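Sostbridge 电子记分牌使用手册

第四章 赛前设置与局间操作

4.1 开始之前

本章适用于业余棒球和慢投垒球比赛。记分台操作员应在开赛前完成 4.2 节的全部步骤。如果记分牌刚从仓库取出,请先按第二章检查电源线和支架螺栓,再通电。

注意:主机与显示屏之间的无线距离不得超过 200 米。外野看台为金属结构的球场,建议改用有线连接,线缆另购。

4.2 新建比赛

1. 按住控制台左侧的电源键 5 秒,直到绿灯常亮。
2. 在主菜单中选择“新比赛”。
3. 选择规则模板。棒球默认九局,慢投垒球默认七局。联盟另有规定时,进入“自定义”修改局数。
4. 输入客队名称,再输入主队名称。每个队名最多八个汉字,超出部分在大屏上不显示。
5. 录入双方先发名单。按打序录入,背号可以是 0,也可以是 00,系统会当作两个不同的号码处理。
6. 核对得分上限。部分慢投联盟规定每局最多得五分,最后一局不限。此项在“局规则”下设置。
7. 按“确认”。大屏显示双方队名和 0 比 0,好球、坏球、出局灯全部熄灭。
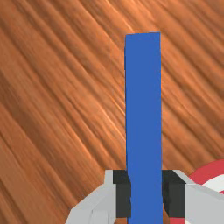 8. 请主裁判到记分台核对名单。核对完毕后按“锁定名单”。锁定后仍可换人,但不能再改打序。

注意:名单锁定前不要按“开赛”。提前开赛的场次不会写入赛季统计,只能由联盟管理员事后补录。

4.3 比赛中的操作

1. 每投一球,按“好球”或“坏球”。界外球按“界外”,系统会根据当前好球数自动判断是否累加。
2. 打者上垒后,按对应的垒包键。垒包灯亮起,表示该垒有人。
3. 跑者得分时,按进攻方的“+1”。满垒全垒打可按“+4”,四个跑者会一并记入。
4. 盗本垒按“盗垒”后再按“本垒”。此时不计打点。
5. 三人出局后,系统自动清空垒包并切换攻守。如裁判改判,请在下一球投出前按“撤回”。

“撤回”键可连续使用,最多退回 100 个操作。换局之后仍可撤回上一局的操作,但屏幕会要求再次确认。

警告:雷雨天气请立即关闭主电源并收起天线。暂停中的比赛会保存在控制台内,断电不会丢失。

4.4 中断与续赛

因雨或天黑中断时,选择“保留比赛”,填写中断原因,然后正常关机。续赛当天从“已保留”列表中打开该场次,逐项核对局数、出局数、垒上跑者和下一棒打者,再由主裁判签字确认。控制台最多保存 400 场比赛,存满后须先导出旧记录,才能新建。

如果续赛时换了控制台,请用存储卡转移数据。Biston 系列旧型号的存储格式不同,需要先在电脑上用 Duron 转换工具处理。转换后局分表可能出现空行,删除即可,不影响总分。
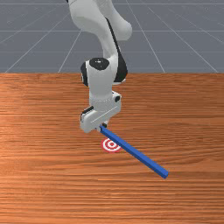 图 4-2 机械臂夹持蓝色长条,下方为红白靶标

4.5 赛后导出

1. 比赛结束后按“终场”。大屏保留最终比分,直到关机。
2. 插入存储卡,选择“导出”,勾选局分表和个人成绩。
3. 等待进度条走完再拔卡。
4. 胜投、败投和救援须手动指定,系统不会自动判断。

导出文件默认以主队名称命名。同一天有两场比赛的,请在文件名后加上场次序号,否则第二场会覆盖第一场。

4.6 常见问题

大屏比分与控制台不一致:按“同步”。仍不一致时,关闭大屏后重新通电,控制台不要关机。

垒包灯不亮:进入“测试”菜单,逐一点亮。若只有一个不亮,更换该灯组,步骤见第七章。

队名显示为方框:队名中含有字库以外的字,请改用同音字,或升级字库。

本章修订:Rattana Hemmin
修订日期:2026年10月25日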